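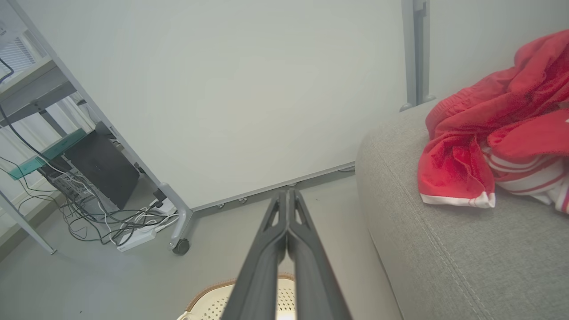
Wrist camera view over a pair of nearly closed gripper fingers, with a red garment on the sofa at right.

Kerkberg Laundry Comparison

The Kerkberg Laundry Comparison is a side-by-side trial of robot gripper fingers and camera positions, carried out on a two-armed robot with soft household items as the test objects. It takes its name from the Kerkberg workshop, where it was run, and was led by Rui Barros. The first results were released on 2022-05-25, and a longer set of notes followed in July of the same year. Among people who work with cloth handling it is best known for its wrist camera findings, which changed how a good many small labs set up their arms.

Background

Cloth is a wonderful test material and a maddening one. A block or a bottle keeps its shape when a gripper closes on it, but a pair of shorts folds, slides, bunches up and hides its own edges. Most gripper comparisons before Kerkberg used rigid parts, and the scores said very little about what would happen at a sofa or over a laundry basket. Barros had been using rigid-part scores to choose fingers for household tasks and found that two pairs with nearly the same score could behave quite differently on fabric.

The comparison was planned as a short check of two finger designs. It grew to 1587 recorded attempts, partly because the camera question turned out to be just as interesting as the finger question.

Fingers tested

Two designs were compared, both for parallel grippers and both with a maximum opening of 90 millimeters.

The Hodero finger is solid and blunt, with a flat inner pad. It closes with an even line of contact and holds a thick fold of fabric very firmly.

The Fornero finger is longer and tapers toward the tip, where a small opening lets the end give a little under load. It can slip under a single layer of cloth lying on a flat surface, something the Hodero finger managed only when the fabric was already raised in a ridge. On the other hand, the Fornero tips lose their hold sooner when a load swings. The load tests went up to 900 grams, and the Hodero pair was clearly ahead in the upper part of that range.

Both designs ran under the same controller, the Lepik, with the same closing speed and the same force limit. The 2022 notes are refreshingly strict on this point: any attempt made after a change to the controller settings was thrown out and run again.

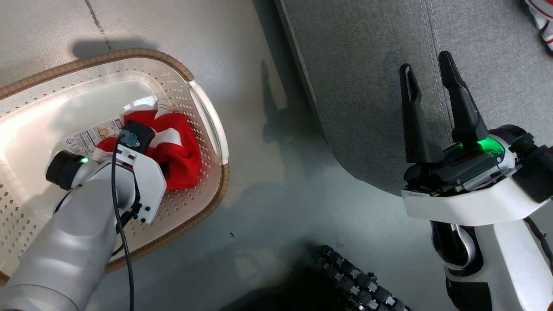 The left arm reaching into a basket over a red and white cloth, with the right gripper open beside it.

Tasks

Each finger design was tried on three tasks, and each task had its own starting layout.

In the lift task, a garment is picked from the padded arm or seat of a sofa. The fabric underneath is soft too, and a gripper that pushes down too hard will simply sink in and close on upholstery.

In the basket task, a garment is lowered into a plastic laundry basket or taken out of one. Reaching in is harder than it sounds! The walls limit the angle of the wrist, and the gripper housing itself can block the head camera's view of the cloth just when the view matters most.

In the floor task, a garment is picked from a hard, smooth floor. There is very little room for error in height, and the arm has to stop its fingers close enough to catch the cloth without pressing the tips into the ground.

Scoring was simple. An attempt counted as a success if the garment was held and moved clear of its starting surface. Dropping it later was logged separately under "carry," a choice that some readers have argued with, and one that does make the basket scores look a little kinder than they might.

Camera positions

The second half of the project compared a camera at the head with small cameras at the wrists. A head camera sees both arms and most of the work area, so the operator or the control program always knows where the basket is in relation to the sofa. A wrist camera gives up much of that and offers a close view past the fingertips instead.

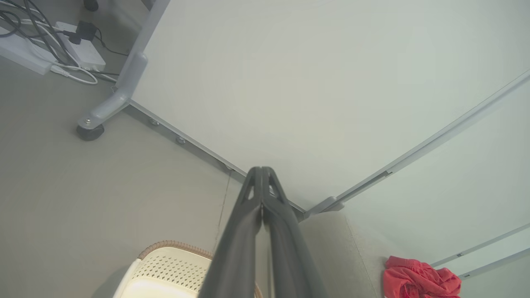 The tips stay in nearly the same part of the view however the arm moves, and this makes them a handy built-in pointer for lining up a grasp. Barros made great use of it. In a block of 200 floor attempts run with the wrist view alone, the most common fault was a wrong guess about distance to the floor, while sideways aim was very good from the start. With the head view alone the pattern was reversed: height was judged fairly well, but the fingers often came down beside the fold they were meant to catch.

Using both views together gave the best scores on all three tasks. The gain was largest for the basket, where one view tended to be clear when the other was blocked. A further point in the notes concerns large, plain, pale surfaces such as white boards. When one of these fills much of a wrist view, there is little detail for the software to follow, and the notes recommend keeping some floor or a basket rim in view during the approach.

Results and use

No single finger won. The Fornero design did better on the floor task and on thin garments, the Hodero design on heavier items and on carrying. The notes suggest fitting a different design on each arm, with the tapered pair doing the first pick and the blunt pair taking over for the carry. Several later builds with the Lepik controller have followed this mixed setup.

See also

Parallel gripper
Cloth manipulation
Eye-in-hand camera
Two-arm handover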